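Mukivar Planner: Frequently Asked Questions

These questions come mostly from teams who install Mukivar for the first time on a two-arm cell. If your question is missing, please write to Lamai Boonyarit, who keeps this page.

Which arms can I use?
Any arm that accepts joint position commands over the network. Both arms must run at the same command rate. We do not support mixed rates yet.

Do I need one computer per arm?
No. One computer plans for both arms. The gripper driver (Roretti) can run on the same machine, but please give it its own process.

What is the difference between Mukivar and Fidov?
Fidov is the perception part. It finds the objects and gives a pose and a label for each of them. Mukivar takes this list and makes the motion. You can use Mukivar without Fidov if you write the object list by hand in the scene file.

The planner says "start state in collision", but the arms are touching nothing. Why?
In most cases the padding is too large. The default is 30 mm around each link, and this is a lot when two wrists work over the same board. Try 16 mm. Check also that your pedestal is in the scene file at its correct height.

Why does the second arm wait so long?
By default, an arm reserves the whole volume of its next motion and the other one must wait until it is free. Set reserve_mode to "segment" and only the next part of the path is reserved. The waiting becomes shorter, but the planner uses more memory.

How do I describe a table with many small things on it?
Put every object in one of two groups: "handle" or "avoid". For a kitchen task, the fruit and the plastic knife go to the first group, and wine glasses normally go to the second.

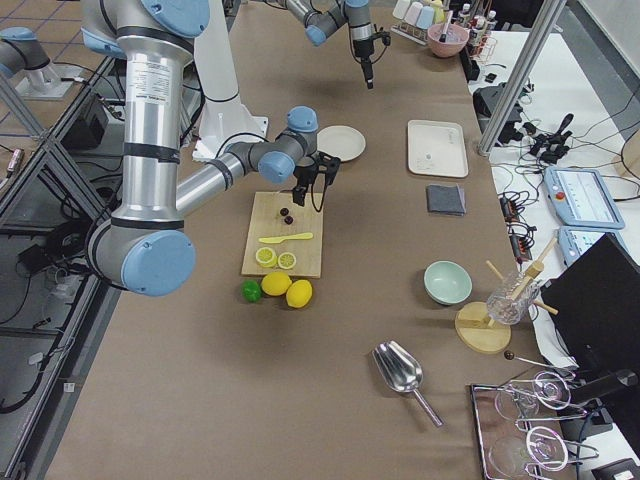
The cutting board can be in both groups, depending on the step. Write it as a support surface, and then the planner permits contact from above only.

Fidov does not find my clear glasses. What can I do?
Depth is weak on clear material. Lower the confidence limit for this class to 80 percent of the default value, or place a fixed box in the scene file where the glasses stand.

Are the gripper cables included in the collision check?
Not as moving cables. Add a cylinder to the wrist link that is wide enough to cover them.

Can I replay a plan without the robot?
Yes. Open the log in Ogilvie, our viewer, and choose "Replay". Logs made before the December release must be converted first with the script in the tools folder.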